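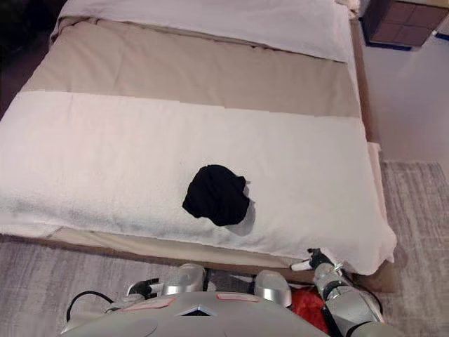
Unit 5: Folding on the Bed, and Other Advice We Should Question

Course handout, Household Work and Its Claims. Read before the September session. Bring it with you, marked up.

5.1 What this unit covers

Last unit dealt with washing. This one deals with what happens between the dryer and the drawer, a stretch of work on which there is a great deal of confident advice and very little to back it up. Most of that advice starts with a bed. Spread a clean towel across it, put the laundry on the towel, sort and fold from there. The towel goes down first, the small dark things go on top, and you stand at the foot.

We will go through the usual claims for this method one at a time. Some of them hold up. Several are repeated mostly out of habit.

5.2 Claim one: the towel protects the bedspread

Protects it from what? If the laundry is clean, there is little for the towel to do. If the laundry isn't clean, it shouldn't be on the bed in the first place, with or without a towel. The Birniton home guide, which is on the reading list, gives this claim a full page and never says what the danger is.

The best case for it is lint, and lint travels in both directions. A white terry towel sheds. Put a crumpled black sock on one and you may well pick it up with pale fuzz stuck to it. Anyone who owns black clothes has seen this. So for dark items the towel could be making extra work. A flat cotton sheet, or the bedspread itself if it has a smooth weave, seems a better choice. Try both at home and look at the sock afterward under a good lamp.

5.3 Claim two: you can see everything

This one is partly true. Black on white is easy to find, and a single dark sock won't get lost on a pale towel the way it does on a navy comforter. The trouble is that the claim is always made with dark laundry. White undershirts on a white towel are no easier to see than they were in the basket. The Mekow method sheet calls white "the universal sorting surface." Cross that out. Contrast depends on what you're sorting.

There is a second problem. A small garment bunched into a ball can't be identified from color alone. Is it a sock, or something else? Is it one item or two stuck together? You have to pick it up and open it out. Any system that promises sorting at a glance skips this step, and this step takes most of the time.

5.4 Claim three: the bed is the right height

Usually said by people with tall beds. A low wooden frame with a mattress on it can leave the folding surface well below the waist, and reaching toward the middle makes you bend farther. The Wallin booklet recommends a working height of 50 inches for "most adults," which would put the laundry near the chest for many of us and is plainly wrong in the other direction. We couldn't find where the figure came from.

Test it yourself. Fold for ten minutes at the bed and ten at the kitchen counter, on different days, and note how your lower back feels. Keep your pile near the edge both times or the comparison means nothing.

5.5 Claim four: it saves time

The figure you'll meet most often is from Sosel, whose leaflet says folding on a bed saves 18 minutes a load. Before you copy that into an assignment, ask:

Saves 18 minutes compared with what? The leaflet doesn't say.
How big was the load?
Did anyone count the time spent laying out the towel, smoothing it, and putting it away again?
Who held the stopwatch?

The same leaflet mentions a survey of 3272 households, of which 57 percent "preferred the bed." Preferring something is not a measure of speed. Many of those people may have had no large table.

5.6 What we can say with some confidence

Fold soon after the dryer stops. Wrinkles do set in a warm heap.
Open every bunched item before you decide which pile it belongs in.
Turn socks right side out before pairing them.
Don't leave a draped towel hanging over the corner if you're going to be walking past it with a basket.
Clear the bed the same evening. Laundry left on it at ten at night goes to a chair, and the chair is covered in Unit 6.

5.7 Homework

Choose one piece of laundry advice you grew up with. Write a page on what it claims, what would have to be true for it to work, and how you could check it with things you already have in the house. "My family always did it" can go in your introduction, but it won't count as evidence.

Optional: fold one load of darks on terry cloth and one on a flat sheet. Bring in two socks, labeled.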